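Council > Meetings > Vernside Allotment Association > Minutes

VERNSIDE ALLOTMENT ASSOCIATION
Minutes of the General Meeting held on Nov 16, 2013 in the Skinner Room

In the chair: Alistair McIver
Minutes taken by: Cleiton Bittencourt

1. Minutes of the previous meeting
The minutes of the April meeting were approved and signed. There were no matters arising that did not appear elsewhere on the agenda.

2. Water supply
The Chair reported that the standpipe on the Zamley side had been repaired at a cost of £452. The Association's request that the cost be shared with the landowner had been declined. It was resolved that the invoice be paid from the general account and that the supply be turned off for the winter as usual.

3. Rents and waiting list
Members considered a proposal to raise the rent on full plots by £4 a year. Objections were heard from holders of half plots, who asked that their own rent remain unchanged. The proposal was carried on that basis. Names on the waiting list are to be confirmed in writing before any further offers are made.

4. Shared stores
It was agreed that plastic bottles kept in the shed must be labelled with their contents and the date of opening. Unlabelled bottles will be removed.
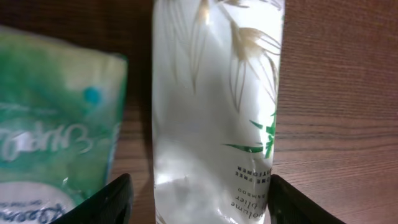 5. Boundary fence
A quotation of £2,000 had been received from Plustudex for replacing the fence along the lane. Members considered this high. The Chair was asked to obtain a second quotation and to enquire whether the existing posts could be kept. A sum of £200 was set aside for temporary repairs.

6. Any other business
Plot holders were reminded that bonfires are not permitted before dusk. A complaint about parking at the lower gate was noted.

The date of the next meeting will be posted on the gate.

2 comments | 4 shares

Contact the Association | © Vernside Allotment Association | Back to top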